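From: Antonina Sydorenko
To: karnley-allotments
Date: 3/29/18
Subject: Re: Compost, the shared heaps, and who put a whole pumpkin in

Wian Venter wrote:
> Can we please settle what goes in the shared heaps? I turned
> the left one yesterday and found a pumpkin, entire, with a
> candle still in it. Also teabags. Are teabags allowed? My
> neighbor at Uvbridge says they never break down.
> Wian

Wian, the pumpkin has been in there since before December and I had come to think of it as a resident. I'm sorry you had to meet it that way.

Taking your points in the order I feel like it:

1. Teabags. Tear them open, tip the leaves in, throw the bag away. Some are part plastic and some aren't, and I am not going to stand at the gate with a magnifying glass. Zlata Stetsiuk has put in whole ones for years and will tell you her beans are better than yours. They are, too.

2. Pumpkins, marrows, and anything else the size of a head. Chop it first. A spade will do, and after the winter we've had you may enjoy it.
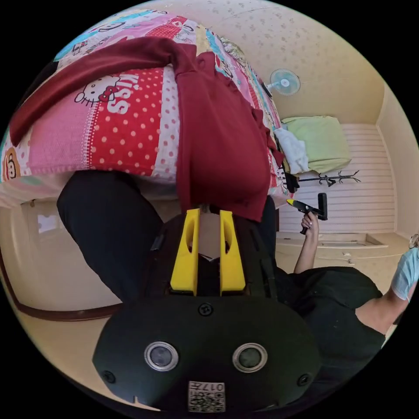
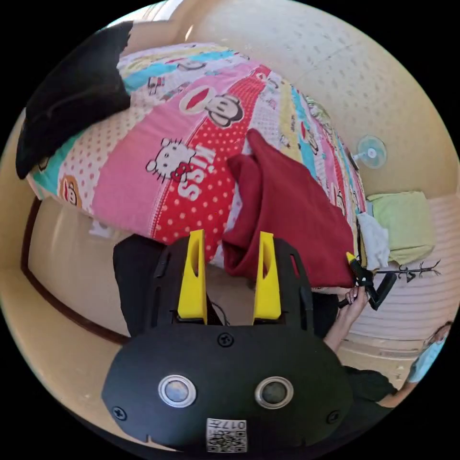 3. Grass clippings. Mix them with something dry. Last summer someone emptied 8 bags of lawn into the right-hand heap in one go and we had a green slab that smelled like a sick cow until the frost. Torn cardboard is fine if you pull the tape off. Tymofii, I mean you and the tape.

4. Bindweed. No. Not even a small bit. Not even if it looks dead. It is lying to you.

5. Turning. The rota has 22 names on it and the fork has met two of them. If you can't do your turn, swap with someone and write it on the sheet in the shed. "Bad back" is accepted once a season.

Uliana Romaniuk asked me about buying a third bin. Pettigrew has a slatted one for $56, delivery $30, which seems a lot to charge for bringing us a box with no bottom. If anybody has a truck and a free morning, let me know and we'll skip the delivery.

Wian, you can keep the candle.

Antonina
Plot by the water tank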